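November, bench notes, started after lunch

Finally back on the tray. I lost most of the morning to hunting for the good calipers (they were in the Vasconcelos box, under the offcuts, so if you put them there, please don't!) and then to clearing enough bench to work on. It looks lovely and white again now and I give it two days.

So, where we are. The grey holder is version 7, printed overnight, and I'm much happier with it than the last one. The rounded corners came out clean and the thick front edge has stopped it bowing in the middle, which was driving me mad. I stood it up on the two dark legs straight off, just to see how it sits, and it's a good height – you can get your fingers under the front without knocking anything. There are faint lines on the legs from the printing but I'm not going to sand them. Life is short and the matt finish hides a lot.

Malachy Ní Chonaill came by and asked why the uprights aren't all the same height. Fair question. The taller one is there so you've got something to slide the strip against when you're laying it down, and the thin tab at the back only has to stop it wandering. I did try them all tall on version 3 and you couldn't get your hand in. 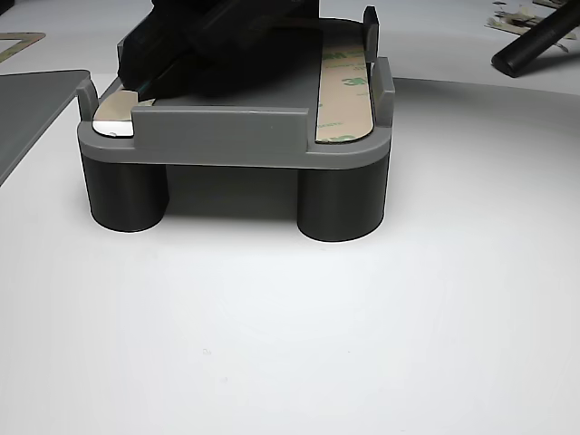
Anyway, the adhesive. I'm sticking with the 3M strip for now because it's what we've got a drawer of, and the rounded end follows the corner of the tray nicely. The Ustar tape we had in before was a bit wider and I was forever trimming it with the scalpel, and never once got the curve right. My one worry is the backing. It's a slippery, papery sort of stuff and I find it a pain to get a nail under, so I might add a little notch at the front edge to give you somewhere to start. Need to think about whether that weakens the lip. Probably not?

Printing time was 194 minutes at the usual settings, so a notch is easy enough to try. If anyone needs the printer for the Ditavcombe parts, go ahead of me, I can wait.

Still to do:
try the notch, on a cut-down corner first
check the front rail against the drawing, I think I made it a touch too high
ask Malachy whether the Rustska people want the same grey or don't care
order more blades

Tea, then the rail. Calipers are now on the hook by the window and that is where they live.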